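4.3. Pérdida de agarre durante la extracción de herramientas

El incidente que motivó esta revisión se produjo el 6 de febrero, en la segunda jornada de ensayos con el manipulador Gorkero. Durante la elevación de un útil de mango largo, la pinza perdió la sujeción y la pieza cayó dentro del área de trabajo. No hubo daños personales. El sistema de supervisión Zevow, encargado de detener el brazo ante cualquier variación brusca de la carga, no emitió la orden de parada hasta que el movimiento programado había concluido. El fallo comprende, por tanto, dos sucesos que conviene tratar por separado: la pérdida de agarre y el retardo de la parada.
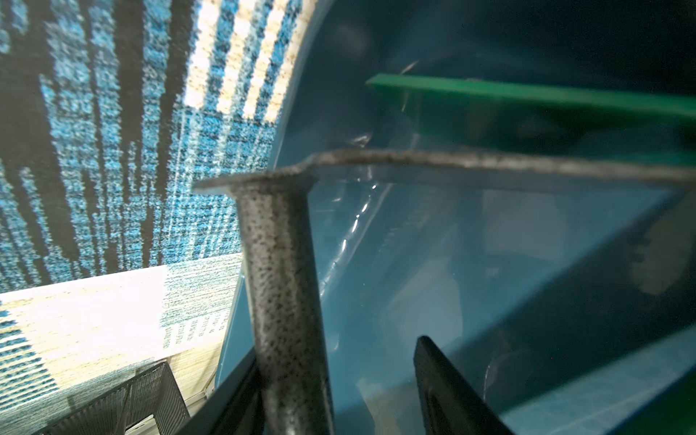 Figura 5. Trabajo de la pinza junto a un recipiente de plástico y un elemento metálico con poste y barra transversal.

La estimación de la distancia entre los dedos y los obstáculos próximos se obtiene de la cámara de muñeca, sin apoyo de sensores externos. Dicha estimación se degrada cuando en el campo visual coinciden superficies de comportamiento óptico muy distinto. En la figura 5, la pared interior del recipiente verde azulado devuelve reflejos difusos justo a la derecha del poste moteado, mientras que la alfombra de bandas contiguas ofrece una textura abundante. El algoritmo de correspondencia concentra sus puntos en las zonas texturadas y deja sin cubrir las brillantes, de modo que el contorno del recipiente queda definido por interpolación. En los registros revisados por Kollár, el error así introducido bastaba para que uno de los dedos iniciara el cierre antes que el otro.

El cierre asimétrico no provoca por sí solo la caída del objeto. Para que esta se produzca debe concurrir un segundo factor – un par de vuelco superior al que puede compensar el rozamiento de las puntas. Se repitió la maniobra 72 veces con útiles de distinta geometría y se registraron 11 pérdidas de agarre, todas ellas con herramientas cuya masa se concentra en un extremo y que habían sido asidas por el mango.

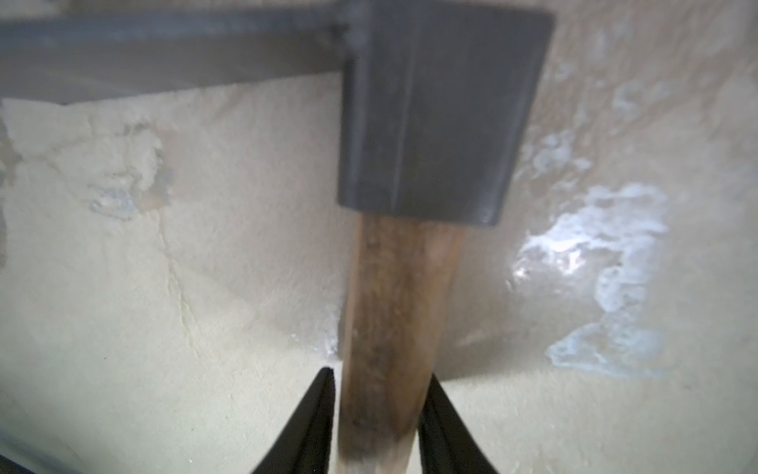

La fuerza de cierre se había fijado al inicio de la campaña y no se modificaba en función del útil. Este criterio, heredado de la configuración de fábrica, resulta adecuado para piezas de masa uniforme, pero no contempla el desplazamiento del centro de gravedad. En cuanto al retardo de la parada, el análisis efectuado por Rweyemamu lo atribuye al filtro aplicado a la señal de par, cuya ventana de 100 ms se prolongaba cada vez que el controlador recibía una nueva consigna de posición. Durante una elevación continua las consignas se suceden sin pausa y la alarma queda retenida.

Como medida provisional se limitó la velocidad de elevación y se suprimió la prolongación de la ventana. Se exige además una comprobación previa del agarre, consistente en un ascenso corto seguido de una pausa, antes de autorizar el recorrido completo. La corrección definitiva del filtro se incorporará a la versión prevista para abril. Hasta entonces, el acceso al perímetro permanece restringido mientras el brazo sostenga carga – restricción que se aplica también a las tareas de calibración.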